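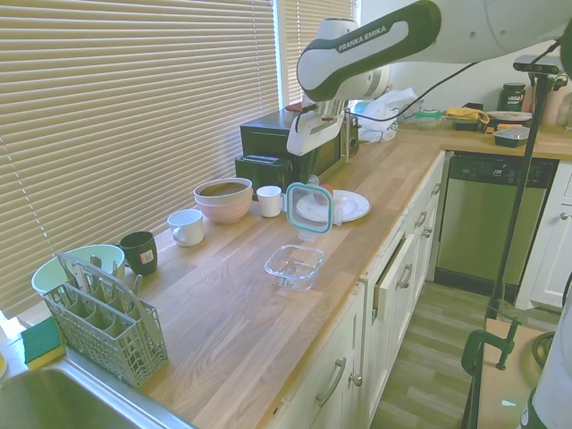

Skerstead name Kowalczyk as general manager on three-year deal

By Marcus Mahmoud
August
3 min read

Skerstead have appointed Dolores Kowalczyk as general manager, filling a post that had been vacant since the end of the regular season. The contract runs for three years with a club option for a fourth. Financial terms were not released.

Kowalczyk, 46, spent the past six seasons at Plonby, the last four as assistant general manager with control of the draft board and the salary sheet. Plonby reached the playoffs in five of those six seasons and lost in the league semifinals twice.

She replaces Norbert Vávra, whose contract was not renewed in May. Skerstead went 162–286 in the regular season under Vávra and did not win a playoff series. He remains under contract as a scouting adviser through the end of the month and will not take part in roster decisions.

Basketball operations will report to Kowalczyk directly. Under the previous structure the head coach and the general manager reported separately to ownership, and both had to approve any trade involving a first-round pick. That requirement has been removed.

"The coach and I will talk every day, but there is one signature on the form," Kowalczyk said at a 10 a.m. press conference. "I asked for that before I asked about anything else."

Head coach Sivaprasad Subramaniam has one year left on his contract and will stay in place. Kowalczyk said she had met with him twice before accepting the job and that an extension would be discussed after the preseason.

The first roster question is at point guard. Celina Nowakowski, the team's beat statistician and radio analyst, noted on the club broadcast that Skerstead used seven different starters at the position last season and ranked last in the league in assists per possession. Backup guard minutes came to 1,187, split among four players, two of whom are now free agents.

Skerstead have 13 players signed for the coming season, leaving two open spots. They hold their own first-round pick next year and a second-rounder from Mercado, acquired in the February trade that sent out center Paul Clulley. The second-rounder is protected through the 40th selection – if it does not convey, Skerstead receive cash.

Kowalczyk said the front office would add two positions, one in player development and one in contract analysis. Both are to be filled before training camp opens. The scouting department keeps its present staff.

A season-ticket briefing is set for 6:30 p.m. in the lower concourse. The club said 387 seats had been reserved for it by the time of the announcement.

Skerstead open the preseason at home against Plonby.

Recent items
Plonby to promote from within for assistant GM role
Mercado waive two guards ahead of camp
League confirms roster deadline and two-way contract limits
Subramaniam adds shooting coach to Skerstead staff
Preseason schedule: all dates and tip times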